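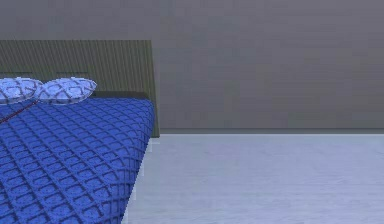

Notes from our visit to Ullgate, for those who came and those who had the midterm

Okay, so first, thank you to Sombat Kongkaew for giving up his whole morning, and to Chalerm Chantharasri for running the demo twice when half of you were still hunting for parking!

Most of what we watched was Clalla, their simulator for household robots. The bedroom is the one I want you to remember, the one with the blue patterned bedspread and the striped headboard. Sombat's group uses it for "go to" tasks. The robot gets a short instruction (go to the bed, stop at the near corner, face the pillows) and has to manage it from its own rendered view and nothing else. There's no map and no overhead view.

A few things I scribbled down while Chalerm was talking:

They run 3072 episodes per training batch, spread over 200 room layouts. An episode ends after 30 seconds of simulated time, whether the robot got there or not.

Somebody asked why the picture is so blocky. Chalerm said they render small on purpose so they can run more rooms at once. Look at the jagged outline of the pillows, or the stair-stepped line where the bedspread meets the floor. If your edge detector from lab 2 worked great on clean pictures, try it on something like this and see what happens (mine fell apart).

The bedspread itself is a nice problem too. The pattern gets bigger the closer it is to the viewer, so there's depth information in there if your method can use it. Now compare the wall, which is plain grey with hardly anything to match from one view to the next. I'd love to see somebody take that on as a project.

We also got a quick look at Geron, the real mobile base, in the hall next door. It drove to a cot, stopped a bit short, backed up and tried again. I really liked that they let us see the second try!

For next time: read the Khunthong handout on visual navigation, the first half is plenty. Then write me a page on one thing that would be harder in a real bedroom than in the simulated one. Please pick something specific. "Lighting" on its own is going to get a question mark from me in the margin.

Due 18 March 2020, on paper or by email, I don't mind which.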